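Does adding wrist cameras to the training data help, or am I fooling myself?

Posted Tuesday by tiline_bench

Hi all, long-time reader, first real post. I'm trying to reproduce a result from a workshop paper our lab calls "the Fung ablation" (Fung is the code base it came with). The claim is that if you train a two-arm policy on demos and drop a random camera view during training, you get a policy that copes much better when one view is bad at test time. They call it view dropout. Simple idea, and I really want it to be true because our wrist views are bad a lot!

My setup is two arms over a white table, with a head camera and one camera per wrist. The task is clearing up: cups, teapots and toy bricks on the table, and a big perforated basket at the back. I collected 422 demos and trained for the same number of steps with and without dropout.
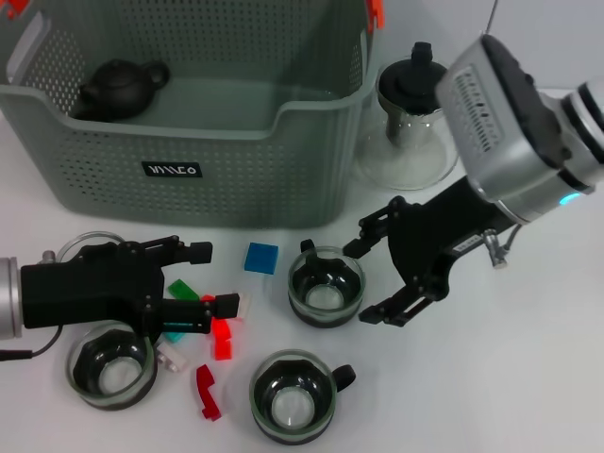
Head camera view, both grippers over the table, cups and bricks still out.

Then I ran 32 trials with each policy. With all the cameras on, the dropout policy was a little worse. With a wrist camera blanked it was clearly better, but mostly on the cups. On the small bricks both policies were awful, and the dropout one would hover over a brick and then close on air next to it. The paper says small objects should gain the most, so I'm seeing pretty much the opposite of their table.

Things I've already checked: camera timestamps line up, the gripper calibration is fine, and I'm using the same image size they did. I did NOT retune the dropout rate, it's whatever ships in the Fung config. Has anyone gotten the small-object gain to show up? Is 32 trials just too few?

britora_kev_not_kev

I spent most of September on this same thing, so let me save you some pain. Look at the dropout rate first. The one in the config is per view, and in the version I pulled it was applied before the frames get stacked, so a view could vanish for one timestep and come back on the next. The policy just learns to lean on the older frame. I moved it so a view is gone for the whole chunk of actions and that's when the numbers started to look like the paper's.

The other thing is that clear glass and small bricks are really different problems, and I'd score them separately. From the head camera a gripper covers up the bricks right when you need to see them, so for the last bit of the reach the wrist view is doing nearly all the work. If you blank that one, no training trick is going to put the information back. Cups are bigger and you can still see part of one past the fingers. So your result doesn't sound crazy to me at all - I'd only expect the small-object gain when the head view is the one that's missing.

Try going through your wrist footage and pulling out the moments where a brick is in view but partly out the bottom of the picture. I had tons of those. 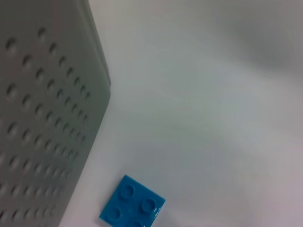 I ended up tilting the mount a touch so the finger tips sit higher in the picture, and then re-recorded 70 demos to mix in with the old ones. That helped my brick grasps more than the dropout did, which was kind of annoying after all the time I'd put into the dropout! If you do this, keep the old demos in. When I trained on only the new ones it fell apart on the teapots.

On trial count, yeah, 32 is thin if you're splitting it by object. I'd keep the starting layouts fixed and run both policies on each one, switching back and forth so drift in the lighting hits them equally. And write down why each grasp failed. "Closed beside it" and "never went down" have different fixes and they both just show up as a zero in the table.

Skustitz_fan

just get more demos. we had 500 and it was fine

halfduplex

Agree with the chunk-level fix from the first reply. I'd add one cheap check before you retrain anything: take the policy you already have and blank the head camera instead of a wrist one, same layouts. If the bricks don't get much worse, you know it was living off the wrist view the whole time. Took me an afternoon.

Also, what are you blanking with? I used black frames in training and then at test time the driver handed back gray ones when a camera was unplugged, so the policy had never seen "missing" look like that. Check that both sides match. I don't remember if the Fung loader does zeros before or after normalizing, and that matters here too.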